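SEVEVECK OPENS REPAIR AND REFINISHING SERVICE FOR WORN OFFICE AND WORKSHOP SURFACES

Sunmont, July - Seveveck, the furniture and fittings firm, has opened a repair and refinishing service for offices, schools and small workshops that want to keep the furniture they already own. The service takes desks, worktops, cupboard doors and wall panels, and is run from the company's Sunmont workshop.

Customers can have surfaces cleaned, filled or recoated. Most jobs are expected to be turned round within 2 weeks, and smaller items can be treated on site outside working hours. Prices start at £59 for a single panel or desktop. A fixed price is given before any work is agreed, and there is no charge for the first visit within the Sunmont area.

The workshop has been fitted out over the past year and now has a separate spray room, a drying area and storage for 300 items. Seveveck took on extra finishing staff in the spring and plans to add an apprentice in the autumn.

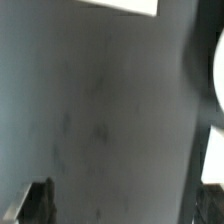 Plain matt finishes make up the largest share of enquiries so far. They are popular in shared rooms, as they do not throw back light from windows and lamps, but they need different care from gloss. Wear on them tends to be spread out and hard to place. A smooth grey surface may have no seams or pattern to draw the eye, so soft dark smudges across the middle stand out, and it can be difficult to say at a glance if they are scuffs, stains or only shadow. Seveveck's staff test a small patch first and recoat only where cleaning has not worked.

Asif Paracha, who manages the new service, said: "We were getting calls from people who wanted to replace a whole room of furniture when half of it needed a proper clean. We would sooner tell them that at the start. If a piece is past saving we will say so, and we can take it away for parts."

The first large order came from Rizvi, the lettings company, which is having 800 cupboard doors refinished in stages across its rented offices. Work on the first building is under way.

Seveveck will also supply Miline, a water-based matt coating, in small tins for touching up at home or at work. It comes in greys, white and black, and other shades can be mixed to order.

The workshop is open for drop-offs from 8am on weekdays, except Tuesday, when it opens at noon. Bookings can be made by phone or at the trade counter.

Related items
Seveveck extends Sunmont trade counter
Caring for matt worktops: a short guide
Miline coating now sold in small tins
Apprentice places open for autumn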